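Speaker notes – "A Place for Every Cap"
Ilgın Keskin
Home organizing evening, May 4, 2026

Before I start

Water on the lectern. Watch off. Ask if the back row can hear me, and wait for them to answer this time.

Don't hand out the one-page sheet until the end, they read it while I'm talking and then they laugh in the wrong places.

Opening

Hello everybody, thank you for coming. I'm Ilgın, and I'm going to talk to you about hats for the next little while. Mostly caps. The baseball kind, the kind you get at a race, the kind your uncle gave you with the name of a tractor dealer on it. I sorted closets for a living for years before I gave one minute of thought to caps, and then I moved in with a man who owned 80 of them.

(Pause. Someone always laughs. If they don't, go on.)

Eighty! I counted them on the bedroom floor. They were on the doorknobs, on the bedposts, on top of the bookcase in a sort of tower, and a whole lot of them were squashed flat in a duffel bag in the car. He could not have told you where any one of them was, and he wore the same two all year. So that's where this talk comes from. It's a love story, if you like.

Who in here has a cap pile? Hands up. Good. Keep them up if the pile is in the car. I thought so.

Why caps are a pain

A shirt folds. A scarf rolls. A cap does neither, it has a hard part and a soft part and they want different things. The brim wants to keep its curve. The crown wants air inside it. If you stack caps inside each other the bottom one is fine and the top one is fine and the ones in the middle get a crease in the front panel that you'll be steaming out in June.

The other thing about caps – and I say this with love – is that people don't put them away, they drop them. You come in the door, your hands are full, the cap comes off and lands on the first flat thing. So whatever system you pick has to be as easy as dropping it. One hand, one move. I'd like you to remember that if you remember anything, because every clever product I'm going to mention lives or dies on it.

The ones I tried

Go fairly fast through this part. Last time in April I spent so long on the over-door hooks that I had to skip the drawer.

First, the over-door strip. Mine was a Benditz, a long strap with clips. Looks great in the shop. In my house the door banged and the caps all swung and every so often one let go. And you need two hands for the clip, one to squeeze and one to hold the cap. Nobody in my house was going to do that at eleven at night. It lasted a month and then it held belts, and it's very good for belts.

Then the wall pegs. I like pegs! I'm a peg person. But you need wall, and we rent, and you run out of wall long before you run out of caps.

Then the shoebox method, where you stand the caps on edge in a long box like files, brims all facing the same way. I used a Grosska box, the long low one, and I still do this for the off-season ones. It's tidy and it slides under a bed. It's hopeless for everyday because you can't see the fronts.

And then the spinner. I resisted the spinner for ages. It made me think of sunglasses at a gas station. But it takes up the footprint of a dinner plate, it goes up instead of out, and you can turn it with a finger and look at everything you own.

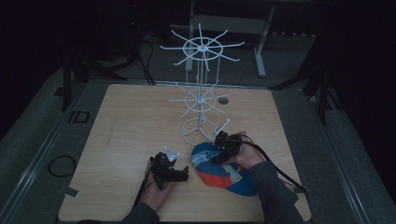

So, the white one. I'm fond of a white rack because the caps do the decorating. Dark ones look smart on day one and then you notice the dust on every arm.

A few things I'd tell a friend before she bought a spinner of any make. Look at the tips of the arms first. You want a bit of an upward bend at the end, because a straight arm and a heavy cap and one enthusiastic spin will give you a cap on the floor. Look at the base second. A flat ring is nice on a table or a dresser. On thick carpet I'd put a board under it, or it leans, and once it leans you'll never stop seeing it.

Height. People put these on the floor of the closet and then have to crouch for their favorite cap. Put it where your hand already is! Hip height, by the door, on a table or a low chest. In our place it's on the chest where the mail goes, and yes, we lost some mail space, and no, I don't miss it.

How to load it

Do this part with the real rack if the table up front is steady. Press on the table first.

Start low. Put the heavier caps on the lower arms, the wool ones and anything with a thick badge on the front. It keeps the weight down near the base, and you'll feel the difference the first time you spin it.

Go across, then across again. One cap, then one on the opposite side, the way you'd tighten the bolts on a wheel. If you fill one side first the whole thing wants to tip toward you and you'll say a word. I've said several.

Hang by the back strap if the cap has one. The arm goes through the gap over the strap, the brim points down and out, and the front panel keeps its shape. Fitted caps don't have the gap, so those sit over the end of the arm by the crown, and I only do that on the top tier where there's more room between the arms.

Leave spaces. I'm serious about this one. A full rack stops working, because when you come in the door there's nowhere to drop the one on your head. I keep two arms free all the time. My husband calls them the parking spots. If a new cap comes in and takes a parking spot, an old cap has to go to the box or go to someone who wants it.

And put the loud ones where you can see them. If you own a cap in three colors with a pattern on it, that's a happy thing to see in the morning! Don't tuck it behind the plain navy ones. I had a woman come up to me after a talk, nearly cross with me, because she'd been keeping her brightest cap at the back for fear it made the rack look messy. She moved it to the front. She wrote to me later and told me she'd started wearing it to the grocery store.

(Ask: what's the one cap you'd save from the pile? Take two answers, no more, or we'll be here all night.)

The table

I want to say something about the sorting table, which sounds dull and is my favorite part.

You cannot sort caps on a bed. I know everybody does it. The bed is soft, they roll, they slide together, and then it's bedtime and you scoop the lot back into the bag. Use a table. Clear it all the way off, even the fruit bowl, even the thing you think isn't in the way. Wipe it down and let it dry, since you're about to put sweaty old brims on it.

I like a pale wooden top for this. On a pale top you see lint and hair and the little crumbs of foam that come off an old sweatband, and that's how you find out which caps are falling apart. On my mother's dark table I missed all of it. I sent a cap off to a cousin that was shedding like a dog.

Then work a small patch at a time. Only a few caps out at once, look at them, decide, hang them or box them, and get back to bare wood before you bring out the next few. That bare patch is your breathing space. When I can see the grain I know where I am. When I can't, I've taken out too many and I'm about to get tired and keep everything.
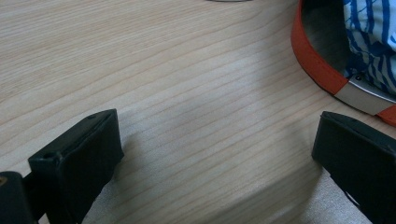
Cleaning before you hang

Short section, but people always ask, so get in ahead of them.

Brush first, dry. A soft clothes brush, in one direction, off the crown and down over the brim. That gets you most of the way with most caps.

For the sweatband, a damp cloth and a drop of dish soap. Work it along the band, then go over it again with plain water. Don't soak the whole cap if you don't know what the brim is made of. Plenty of old ones have cardboard in there and it'll come out shaped like a potato chip.

Dry it over something round. I use an upturned mixing bowl with a towel on it. I've seen the Pramell cap form and it's a nice thing, but I already had the bowl.

Don't hang a wet cap on a spinner. The arm leaves a dent in the back and you'll be pulling at it for a week.

Printed panels and patches, go around them. I ruined a Jatoi picnic cap by scrubbing at the lettering, and it was his, and I heard about it.

Questions I usually get

What about kids? Lower rack, fewer caps, and let them spin it. They will spin it anyway. If spinning it is the fun part, then hanging the cap up is how you get to spin it, and I've watched that work on a six-year-old and on a man of fifty.

Can you hang other things on it? Sure. Scarves are good, they loop nicely. Light bags on the lower arms. Beads and necklaces if you have it on a dresser. I wouldn't mix, though. Once there's a scarf on there the caps disappear behind it.

How many caps is too many? I don't answer this one. I know a man with 100 and a wall built for it and he's perfectly happy, and I know someone with nine who can't find any of them.

What happened to the 80? He kept the ones he could tell me a story about. The rest we boxed up or gave away over one weekend, and the duffel bag went too. There's a spinner by the door and a box under the bed. And he still wears the same two!

Finishing up

Thank them. Sheets are on the chair by the door, one each please, I ran short last time. If anyone brought a cap with a crease in the front, I've got the steamer and I'll be at the side table until they want the room back.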